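首页 期刊 当期目录 过刊浏览 投稿须知 检索 登录

3 房间与物品

3.1 房间的选取

调查在Skenar园区的两栋低层楼内进行,共记录15个房间。入选的房间要满足以下条件:平时有人办公或临时休息,至少有一面外墙开窗,房内常备可移动的座椅,并且存放至少一件大件软质织物。会议室和库房没有列入。会议室的座椅排布由使用部门统一规定,人员离开后一般会恢复原位;库房里的织物大多装袋码放,和本文关心的散放状态差别较大。

房间的面积和朝向没有作为筛选条件。两栋楼的窗户形式接近,窗台以下的墙面通常留空,日常使用中这一段墙面前往往会推进来椅子、矮柜或者纸箱。前一年二月的预调查里,我们把窗下区域和房间中部合在一起登记,结果整理时很难区分物品是临时挪到窗边的,还是长期放在那里的。正式调查因此改为分区登记,每个房间划成窗下、中部、门侧和柜前四个区。

地面情况另列一栏。大部分房间为硬质浅色地面,少数房间铺有地毯。铺地毯的房间里,织物直接落地的情况更多,使用者对此也较少介意;硬质地面的房间里,织物通常先被放到椅子上,椅子占满以后才会放到地上。

3.2 大件软质织物

本文所说的大件软质织物,指填充或多层的、放下后能够保持一定厚度的布制品,包括靠垫、坐垫、枕头、薄被和折叠后的毯子。毛巾、桌布一类单层布料不计入,衣物也不计入。这样划分有些粗,例如一条厚毯子对折两次以后,外形和坐垫很接近,展开后又可以铺满一张沙发。登记时我们按照物品被发现时的状态归类,同一件物品在不同日期可能归入不同类别。

软质织物与纸箱、收纳盒的主要区别在于外形随放置方式变化。同一只垫子平放时占据较大的水平面积,竖着提起时下端会因自重堆叠,轮廓变圆,上部则被拉长。整理人员在估计“放得下放不下”时,参照的常常是提在手里的形状,与放下之后的形状不一致。这是窗下区域频繁出现二次搬动的原因之一。

颜色对登记也有影响。白色和米色织物在强光下边缘不容易分辨,折痕容易被看成接缝。遇到这类物品,登记员要在物品放稳以后再量一次,取两次读数中较大的一个。薄被类物品还要注明是否用绳或带子束过,束过的物品回弹较慢,刚解开时的厚度不宜直接使用。

3.3 座椅及椅面上的杂物

座椅分为网面和包面两类。网面椅多带扶手和脚轮,椅背有弹性,织物靠在上面容易向两侧滑落;包面椅的摩擦较大,靠垫放上去基本不动。椅背的弧度也有关系,弧形椅背能够兜住一只中等大小的枕头,直椅背则不行。扶手在登记表中单独记录,因为坐垫的宽度超过两侧扶手间距时,使用者多半会把它斜着塞进去,第二天再取出时边角已经压皱。

椅面上出现的杂物以线缆为最多。使用者拔下电源线或网线后,习惯绕成圈搭在最近的椅子上,等需要时再取。线缆占用的体积很小,对后续摆放的影响却不小:多数整理人员不愿意把布制品压在线缆上,也不愿意替别人收线,于是这把椅子在相当长的时间里处于既不能坐也不能放东西的状态。Erero型收纳柜虽然配有挂线的横杆,横杆的位置在柜门内侧,离窗下的椅子较远,实际挂上去的线缆很少。

纸张、水杯和充电器也有出现,数量都少于线缆。水杯若放在椅面上,整理人员一般会先端走再放织物,处理方式与线缆不同。访谈中有人解释说,水杯是谁的看得出来,线就看不出来。

3.4 窗下区域

窗下区域的登记条目在四个区中最多。全部184条放置记录里,柜前和门侧的记录大多发生在上午,窗下的记录分散在全天。光线是使用者提到最多的理由,他们愿意把垫子和被子拿到窗边抖开、查看污渍,看完以后顺手留在附近的椅子上。也有使用者把窗边当作晾晒处,不过各房间的窗户朝向不同,晾晒是否有效没有进行测量。

图2给出窗边区域的一例。窗框颜色较深,窗外是沙土地面和绿色植被,日光很亮;窗下左侧有一把带扶手和轮式底座的黑色网面办公椅,一卷白色线缆搭在椅面上方,右侧另有一把弧形靠背的浅灰色办公椅。白色织物厚而软,下端有折叠,轮廓圆钝,并遮住了窗户和后方家具的一部分。这种遮挡在搬动大件织物时很常见,人在提着被子或垫子靠近窗边时,往往看不全椅面上已经有什么东西。

我们在记录中把遮挡分成轻、重两档。轻档指椅面至少露出一半,重档指椅面基本不可见。分档由两名登记员各自判断,意见不同时按重档处理。处在重档的搬动,整理人员常在放下前停顿,或者把织物偏向一侧再看一眼。停顿的时长没有计时,只记有无。

图2 窗边区域的座椅与大件白色软质织物
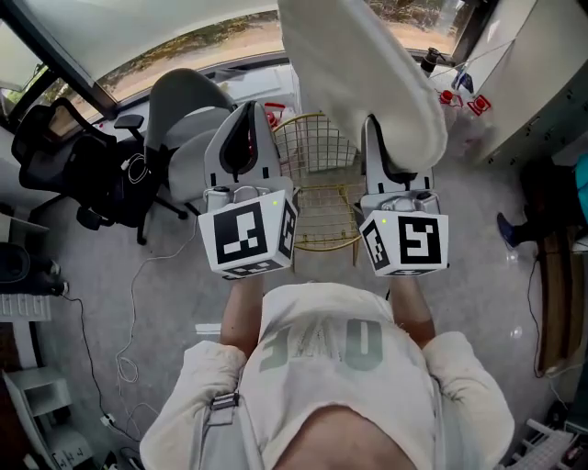
3.5 登记方法

登记表为单页,正面填写房间编号、分区、物品类别、放置面和遮挡档次,背面画简图。放置面分为椅面、柜面、地面和其他四项。织物一半在椅面、一半垂到地上时,填椅面,并在备注栏写“垂地”。物品叠放时从下往上填写,每件单独占一行。

简图采用统一的符号:椅子画成圆角方形,有扶手的加两条短线;线缆画成螺旋;软质织物画成封闭曲线,里面写类别缩写。符号由登记员在培训时练习,培训材料沿用Pidby登记手册的附页,只对织物部分作了改动。原附页把枕头和坐垫合为一类,我们将其分开,原因是两者的提法不同,枕头多为单手抓一角,坐垫多为双手夹持两侧。

每个房间在调查期内由固定的登记员负责,换人时需要交接上一周的简图。登记员进入房间前先敲门,房内有人休息时改期。使用者可以要求不登记个人物品,被要求删除的条目不再保留,也不计入总数。

尺寸测量使用软尺。厚度在织物中央取一点,不加压。有填充的织物在搬动后需要静置,静置时间以表面不再明显回弹为准,由登记员目测。目测的做法在精度上不理想,但试用压板时,使用者觉得压板会弄脏垫子,后来便没有继续使用。

3.6 整理顺序的归纳

将登记表按时间排列后,可以看到窗下区域的整理大致有两种顺序。

第一种先清椅面。整理人员把线缆、纸张等移走,再放软质织物,最后调整椅子位置。采用这种顺序时,织物放下后很少再动,椅子和窗墙之间能够留出走人的空当。缺点在于移走的小件容易没有去处,常常堆到旁边另一把椅子上。

第二种先放织物。整理人员提着被子或垫子走到窗边,看到哪把椅子空就放在哪把上,放下后才处理小件。若椅面原有线缆,织物会被重新提起,线缆从下面抽出,或者织物改放到相邻的椅子。相邻的两把椅子若一把为网面、一把为包面,改放的方向多为从网面到包面。带脚轮的椅子在抽线过程中会移动,有时一直退到墙根。

两种顺序在同一个人身上都可能出现。手里已经提着东西的人多采用第二种,从柜前空手走过来的人多采用第一种。Shiferaw整理法主张一律先清后放,其依据来自客房布草间,那里的推车可以临时停放织物。办公用房没有推车,提在手里的被子没有地方先搁一下,照搬这一规定有困难。有几个房间的使用者自己想了办法,在窗边固定留一把椅子专门放软质物品,其他东西一律不准上去。这几个房间的窗下记录明显简单,登记表背面的图常常只有一把椅子和一条封闭曲线。

3.7 局限

本节的材料有几处不足。房间全部位于同一园区,家具来源单一,椅子的类型有限。登记集中在白天,晚间的情况没有掌握,而薄被和毯子在午休和晚间加班时使用较多。白色织物的数量偏多,可能与园区统一采购有关,颜色对摆放习惯的影响不能从现有记录中分离出来。

另外,登记表没有单独记录窗户是否开启。开窗时有风,靠近窗边的轻薄织物会被吹动,使用者可能因此把它们移到离窗较远的位置。后续登记表已增加这一栏,结果将在下一节与柜前区域的数据一起讨论。

本节在线发布:2020年10月8日

读者评论

织物研究生:请问3.5里“垂地”的条目最后是按椅面统计还是单独统计的?表里好像没有看到拆分。

后勤老王:我们办公室也是这样,线往椅子上一搭能放一个月。专门留一把椅子放被子这个办法我们试过,坚持了两周,后来来了个新同事把包放上去了。

窗台上的仙人掌:厚度不加压测量误差会很大吧,同一个枕头拍两下就不一样了。建议至少写明重复测量的差值。

匿名读者:3.6第二种顺序说的就是我。提着被子根本看不见椅子上有什么,压到过两次充电头。

mianhua_07:登记表的空白样张能不能作为附件放出来?想在宿舍里用一下,宿舍的椅子比办公室还乱。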